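Fusness Community Help » Furnishings and Shared Rooms » Storage

Open shelving above a work table: keep it or replace it?

Asked by Munther Twal

Our office is responsible for furnishing a shared workroom in the Virport building. The room has a white table placed against a white open shelving unit, with further white storage above it and a red brick wall behind. Members have asked that the open compartments be replaced with closed cabinets before November. They consider that items left in the compartments make the room look untidy. The proposed budget would cover 2 closed units. I would appreciate advice on whether replacement is justified, and on what may reasonably remain on the table.

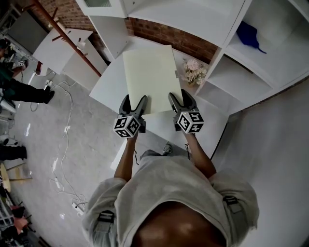 The table and shelving, with the flower arrangement at the right.

3 answers

Answer from Aisling Ó Gríofa (accepted)

I would advise against replacement at this stage. One crumpled piece of blue fabric in an open compartment is enough to give an impression of disorder, and a closed door would merely conceal it. Please consider the following before any purchase is approved:

Assign each compartment a single use and label it on the inside edge.
Fold textiles or place them in a lidded box.
Clear the table at 16:00 each day, including any boards left lying flat.

The cables on the floor deserve attention before the shelving does - they should be gathered and the power strip moved out of the walkway.

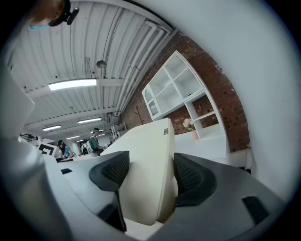
With regard to decoration, one small arrangement is acceptable on a shared surface, provided that it stands against the wall side and leaves the front of the table clear. The upper cubbies should be left partly empty. Users will need somewhere to put their belongings during a session, and a unit that is filled on the first day will overflow by Saturday.

Answer from Valentin Lemaire

We installed Tessier doors on a similar unit and removed them after 20 days. They struck the edge of the table when opened. Measure first.

Answer from Régis Bouvier

Agree with the above. Is the brick sealed? Ours sheds dust on everything.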